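4. Good Practice for Workcell Setup and Record Keeping

4.1 Scope of the rules

The rules in this section apply to a single-arm cell that picks rigid parts out of an open bin. They were drafted at the Nuvgate site and then tried at the Veson site, where a different group of operators used them without help from the authors. The rules sit below the safety requirements that each site already has to meet. They do not replace a risk assessment, and a cell that has not passed one should not be run under them.

We limit the scope to three things: how the bin is fixed and referenced, how lines and hoses on the arm are routed and checked, and how a pick attempt is written down. Grasp planning is left out on purpose. Two sites may run very different planners and still follow the same rules, and their logs can then be compared.

4.2 Fixing and referencing the bin

The bin must be held mechanically to the work surface or to a frame that is bolted to it. Bar clamps are allowed. Weight alone is not, even for a heavy metal bin, and neither is double-sided tape. During our first trials at Nuvgate an unclamped bin moved 17 mm over one shift, in small steps that the operators did not see. Most of the steps came from a finger pushing a part against a side wall.

Clamps should be placed on the rim, outside the area the wrist passes over at its lowest approach. If that is not possible, the clamp must be entered as an obstacle in the planner's model with its handle in the highest position it can take. A clamp that has been opened for any reason counts as a change to the cell, and the bin must be referenced again before the next run.

Tape may be used to mark positions on the work surface, as long as it is only a visual aid. A tape mark tells an operator that something has been bumped. It does not tell anyone where the bin is to the accuracy a pick requires. The reference itself is taken by touching off on the bin at four points, two on the rim and two on the floor, with the same tool each time. The floor points matter because bins with sloping sides are often pressed from sheet and the floor is not always parallel to the rim.

Bare metal bins need one more check. Worn or scratched surfaces give uneven reflections, and a depth sensor that works well on a fresh bin may lose parts of the wall on an old one. The rule is that the empty bin is scanned at the start of each session and the scan is stored with the log. A bin is not to be sanded or painted in the middle of a test series.

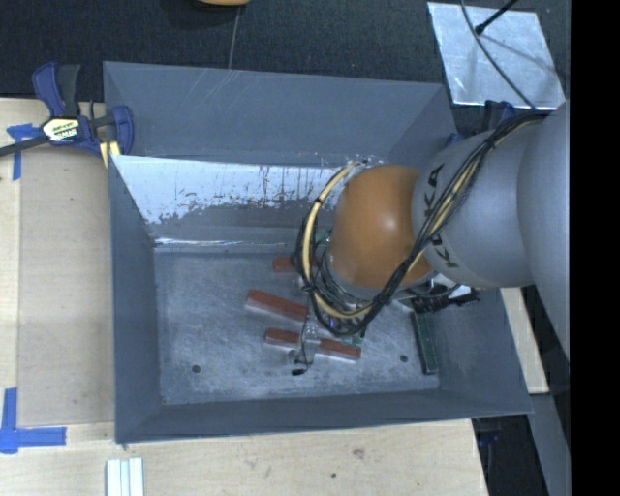
4.3 Lines and hoses

External cables and hoses were the most common cause of stopped runs at both sites. The bundle has to be long enough for the full range of the wrist, and the slack ends up in a loop close to the tool. This loop can touch the rim, drag on a part, or come between the sensor and the bin floor.

We therefore ask for the following. The bundle is tied at regular intervals, and the ties are checked by hand at the start of each session with the drive power off. The widest reach of the loop is measured once for each tool and added to the collision model as a simple solid -- a cylinder was enough in our cells. Air hoses follow the cable bundle and are not allowed to cross to the other side of the wrist. Small sensor wires at the gripper are the hardest to keep in order, and here the rule asks only that no wire extends below the point where the fingers are mounted.

At Bunnag, where the rules were used last, the operators added a slow test motion through the four corners of the bin before the first pick. It takes less than a minute. We have taken it into the present version as rule 3.5.

4.4 Recording a pick attempt

An attempt begins when the tool passes below the height of the rim and ends when it passes above it again. This definition is stricter than the one used in much earlier work, in which an attempt is counted only when the fingers close. Under the older definition an approach that is broken off because of a wall contact goes missing from the log.

Every attempt gets one of four outcomes: part removed, part dropped inside the bin, no part held, or stopped. A stop must carry a cause, chosen from a fixed list. Operators may add free text but may not leave the cause blank. Parts lying against a wall are recorded as such before the attempt, using the stored image, so that the judgment is not colored by the result.

The full log from the three sites holds 2920 attempts. Of these, 452 were made with the Fallent finger set, which has narrow tips and was brought in for parts lying close together or near a wall. We report that set separately in Section 5, since mixing it with the standard fingers would hide the effect of the tool.

4.5 Intervals and changes

The bin reference is repeated after 600 attempts even if nothing has been changed or bumped. The number was set from the wear seen on finger tips at Nuvgate and may be too low for softer parts. Finger tips are inspected at the same time and replaced as a pair.

Any change to the cell is entered in the log before the next attempt, with the initials of the person who made it. Changes to lighting count. So does moving an object on the table behind the bin if it can be seen by the sensor -- a point on which the sites disagreed at first. Veson asked for a limit on distance, and the present version leaves this to the site, provided the limit is written down and kept the same for the whole series.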